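Nutix 1.4 is out and the cape is ruined (or fixed, depending on your monitor)

Forum > Platformers > Nutix

gravel_pudding
The February update for Nutix went live overnight and I would like to report a theft. I had 2587 acorns when I went to bed. I still have 2587 acorns. What I don't have is the ability to get over the second canal in Dretine, which I have been getting over since launch with my eyes half shut.
The patch notes say "adjusted glide behavior for consistency." Consistency with what? My squirrel used to go across that gap like a paper plane. Now he goes across it like a squirrel.

hsinyi_c
It's the frame rate thing. Glide distance was tied to how fast the game was drawing, so on a 144 Hz screen the cape gave you a tiny bit of lift more often and it added up. On a 60 Hz TV you dropped like a brick. They've made everyone drop like the same brick.

gravel_pudding
So I was cheating by owning a monitor.

hsinyi_c
You were cheating by owning a good monitor, yes. Welcome to the criminal underworld.

Vangelis P
Good patch. I play on the old handheld and I've been stuck at that canal for weeks reading posts that say "just glide over, it's easy." I got over it this morning on the third try. There's a ledge under the bridge. Has there always been a ledge under the bridge?

moth_invoice
There has always been a ledge under the bridge. It has a little sign.

gravel_pudding
I have never seen the ledge. I was two screens above it, living my life.

KoenD
Can we talk about the leaderboard, please. Every one of the top times in Dretine was set with the old glide. I'm 718th, so I'm not exactly defending a throne, but with the new cape there is no way for anybody to beat those runs. The board is a museum now.

moth_invoice
Wipe it.

KoenD
Easy for you to say, you're not on it.

moth_invoice
I'm not on it because I play on a TV and drop like a brick. Wipe it.

hsinyi_c
Please don't wipe it. Archive it, start a second board for 1.4 and up. Plenty of games do this and the sky stays where it is. Macarena Echeverría put months into that top run and it's a lovely thing to watch even if the physics were on her side.

macarena_e
Hi, I'm the physics.
For the record I'd be fine with an archive. I'd be less fine with a wipe, but I'd live. I would like it noted that I found the long glide by accident, trying to get away from the geese, and that I reported it to Kodbridge in the first week. They wrote back "thanks, cool!" which I took as a blessing.

Vangelis P
You reported it?? So this is your fault.

macarena_e
Technically I fixed your handheld. You're welcome.

van_damme_geert
Different complaint. Has everyone missed what they did to how the cape looks? In the old version it was a cape. In 1.4 it's a roof tile. It swings as one piece from the neck and when you grab it with the hook it goes up in a perfect triangle, like somebody cut it out of a cereal box.

moth_invoice
It's a squirrel in a cape, Geert.

van_damme_geert
It was a squirrel in a GOOD cape. It was on the store page. The store page used the word "flowing."

KoenD
I didn't notice any difference and I've been staring at that thing's back for the entire winter.

van_damme_geert
Fine. Cloth:

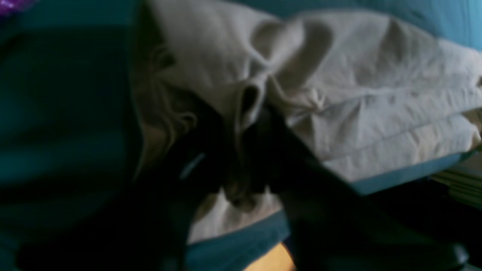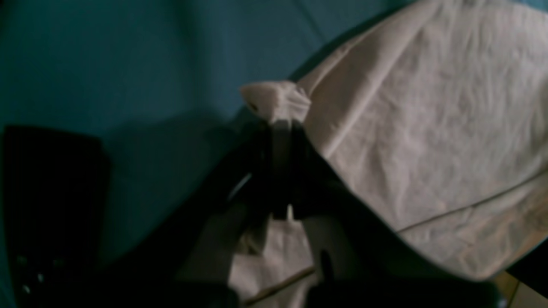
The hook grab in Nutix picks up one point on the hem and then moves the whole shape with it, and that's where it falls apart for me. In 1.3 there was a little delay, and the middle of the cape bunched before the rest came along. It wasn't realistic, but it read as cloth. Look at the second photo, where the beige fabric is held up by one gathered corner: the broad part is still full of fine creases doing their own thing. And in the first it's all soft folds and ridges in a heap. Nothing in either of those is a triangle. I'm not asking for every thread to be simulated. I'm asking for one wrinkle. I paid full price.

moth_invoice
You have put more thought into this than they have.

van_damme_geert
That is my complaint, yes.

hsinyi_c
I think he's right, though, and I think it's the same change. If the old cape was being updated every drawn frame and that motion was what gave you lift, then the simplest fix is to cut the cape loose from the glide and turn most of it off. The lift is now a plain number. The cape is a costume.

KoenD
That's a guess.

hsinyi_c
It's a guess with a test behind it. I locked 1.3 to 30 and the cape got stiffer AND the glide got shorter. Lock 1.4 to 30 and neither one changes. You can try it yourself, there's a frame limit under Display, right below the option that turns the geese down.

Vangelis P
THERE IS AN OPTION THAT TURNS THE GEESE DOWN

hsinyi_c
Only the volume.

Vangelis P
Oh.

gravel_pudding
Okay, I went back and used the ledge. I want to be fair here. The ledge route is nice. There's a whole bit with a barge, and a frog who sells you a map of the place you're already in. I had skipped all of it. I still think it should be optional. A game that rewards you for flying over it shouldn't sulk when you fly over it.

moth_invoice
It didn't reward you for flying over it. You skipped a frog.

gravel_pudding
Freedom from the frog was the reward.

KoenD
This is what gets lost with these patches. It was a bug, sure, but for a year it was also how half the people here played. You can't sell a game one way and then quietly make it a different game overnight with eight words in the notes.

moth_invoice
Five words.

KoenD
With five words in the notes, thank you, that's worse.

hsinyi_c
I'd go along with you if it had been the same for everyone. But it wasn't how "we" played. It was how people with fast screens played, and everybody else got told to practice. Vangelis practiced for weeks at something his machine couldn't do.

Vangelis P
I bought a second controller. I thought it was the stick.

KoenD
All right, that one hurts a little.

macarena_e
What I'd really like is the old glide as a toggle after you finish the game. Call it Windy Mode, keep it off the new board, done. I'd play that until my hands fell off. I did ask Kodbridge on their own forum and got a reply from the Van Hecke support account, saying my feedback had been passed to the team and did I want to buy the soundtrack.

van_damme_geert
Did you?

macarena_e
It's a good soundtrack.

gravel_pudding
Side question while the smart people are here. The acorn cap is supposed to be 3000 now, it says so in the notes, but my pouch still shows a full bar at 2587. Is that a bug or is the squirrel just tired?

hsinyi_c
The bar is drawn against the old cap. Pick up another one, it still counts. It'll stick out of the right side of the pouch a bit.

gravel_pudding
It does stick out. It's overlapping his elbow. I find this more upsetting than the canal.

van_damme_geert
So the elbow is allowed to be upsetting but the cape isn't.

gravel_pudding
The elbow is touching me personally, Geert.

moth_invoice
Has anyone rolled back? The PC version lets you pick 1.3 from the beta list, it's called "previous" with a lowercase p, as if they were ashamed of it. Saves work in both directions as long as you haven't bought the frog's map.

gravel_pudding
I bought the frog's map.

moth_invoice
Then you live here now.

KoenD
Rolled back. Cape is flowing. Board won't accept runs from 1.3 anymore, so I am 718th forever, which has a certain peace to it. Geert, for what it's worth, I looked at them side by side and you're right about the hook. I can't unsee it. I was happier before.

van_damme_geert
Thank you. I'm going to write to them about it and I'll be polite. Does anybody know if the "contact the studio" form still only takes a very short message? Last time it ate my second paragraph.

macarena_e
It still does. Send it in parts and number them. I got as far as part four once.

Vangelis P
Just got past the lock keeper. What is the deal with the ice warehouse? I keep sliding into the same crate.

hsinyi_c
New thread for the ice warehouse, please. That one has its own problems.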